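FAQ: the Vostitz land deal in Borville

I get the same emails every week, so I finally put my answers in one place.

What did the city sell?
A 39-acre parcel, to a developer called Vostitz. I went through 315 pages of records to follow the paperwork, and my eyes still hurt!

Was there a bidding process?
Not that I can find. The council voted in February, and the sale was on the agenda as a routine item. 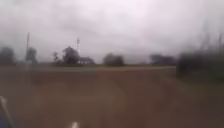 I've asked the clerk for the appraisal twice now – no luck so far. If you have a copy, please send it my way.

Did Vostitz give money to anyone on the council?
I found 65 donations from people who listed the firm as their employer. All of them look legal to me, but I'd still like to hear the council talk about them (out loud, in a meeting).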